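The Gripper That Learned to Set a Table, Mostly

The number everyone repeats is 700. That is how many household demonstrations the team at Clendidix fed into its latest manipulation model, and it is the number that went into the press notice, the conference talk and the slide that has been passed around ever since. Seven hundred times, a person squeezed a gripper around some piece of kitchenware and moved it from one spot to another. A network studied the recordings. Then a robot arm, which had taken no part in any of it, was asked to do the same.

The claim is that it can. Having spent two days reading the report and most of an afternoon on the phone with one of its authors, I would say that it sometimes can, and that the difference matters more than the company lets on.

The idea itself is sound, and it isn't new. Teaching a robot by steering the robot is slow. You need the arm, the bench it is bolted to, a trained operator and a good deal of patience, and at the end of a long day you have a small pile of recordings that all come from the same corner of the same lab. So you leave the arm at home. You give people a hand-held version of its fingers with a camera attached and send them into ordinary kitchens. They pick things up. The camera records what the fingers saw and software works out how the fingers moved.

Joar Hägglund, who ran the collection work under the project name Gunum, argues that the real gain is mess. Labs are tidy. They have gray tables and even light. "If the only bowl a model ever meets is alone on a gray table, it learns a lot about gray tables," he told me. His collectors were told to work on whatever surface was there and to leave the rest of the household's things where they stood.

I have no quarrel with that. A flat plate on a patterned cloth is a nasty problem for a machine. The rim is thin and low, glaze throws back light, and when the plate has flowers on it and the cloth has flowers too, the edge between them is much harder to find than it would be on bare wood. People solve this with their fingertips, without looking much. A gripper with rubber pads has to get a pad to the rim, and a few millimeters of error can mean pushing the plate along the table.

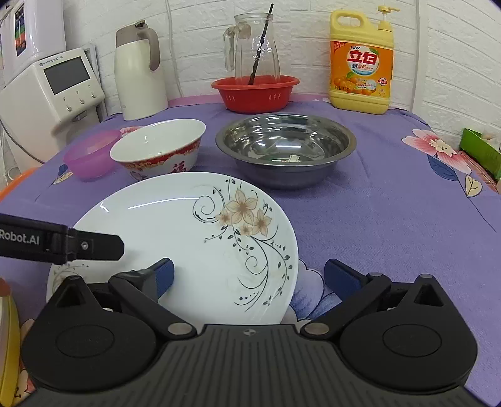

Plates are also where the results get thin. The report gives one overall success rate, and you have to dig into the back pages to see it split by object. Cups and bowls did well. A bowl has height, and a gripper that arrives a little off will still tend to close on something. For plates, the team ran 60 trials. The robot picked up the plate and put it down in the right place in 26 of them.

Hägglund doesn't dispute the figure, though he would like it read differently. The version trained on lab recordings alone managed 18 out of the same 60, he points out, so the kitchen data helped. It did. But eight extra plates is a modest return on a method described in the press notice as closing the gap between human and robot hands, and the report offers no error bars with which to judge it. Run the whole thing again on another day and I wouldn't bet my dinner service on the ranking, let alone the size of the gap.

There is a second problem, and I found it more bothersome than the first. The test kitchens were new to the robot, as they should be. The plates were not entirely new. When I asked whether any of the tableware in the trials had also turned up in the training recordings, there was a pause, and then a careful answer: a few pieces had been carried from one site to another for convenience. How many of the 26 good trials used those pieces? The team hadn't broken it out. Hägglund said they would do so in a revised version, planned for September.

I believe him. He was open about it, and he volunteered a weakness I hadn't spotted, which is that a person holding the gripper cheats without meaning to. When a plate starts to slip, the collector tips a wrist or leans in, feeling the load through the handle. The camera catches the movement but none of the feeling that prompted it. The model is left to copy a correction with no idea what was being corrected. You can see why it would do fine until something slides.

Rivals have gone about this in other ways. The group behind Trikov puts force sensors in the fingertips and accepts that its tool will be heavier and will cost more, so fewer people can be out collecting at once. Bråten, a smaller outfit, keeps the light tool and throws out every recording in which the grasp needed a second try. That makes for clean data, and I suspect it also makes for a robot that has never seen a mistake and won't know what to do after making one. Neither group has published plate results that could be set next to the Gunum figures, and the three use different arms, different rules for what counts as a success and different crockery. Anybody who tells you which approach is ahead is guessing.

What would persuade me? Start with plates, cups and bowls reported separately, on the first page. Use tableware bought after the training was finished. Have somebody outside the company choose the tables. And count a plate that arrives in the right place after being shoved there as a failure, which the current report does not always do; its wording is "reaches the target area," and that covers a lot of shoving.

I would also like to know what the collectors were paid and how long each recording took, questions the report skips. The whole case for hand-held collection rests on its being cheap and quick next to steering a real arm. Hägglund puts the average at around a minute per recording once a person has the knack, but that leaves out setting up, calibrating the camera and discarding the ones where tracking was lost. He didn't have those hours to hand.

None of this makes the work bad. The recordings are to be released along with the revised report, and other labs will be able to train on them and run their own plates. Until they have, the 700 tells you how much went in. The figure to watch is the 26, and whether it survives a cupboard the robot has never met.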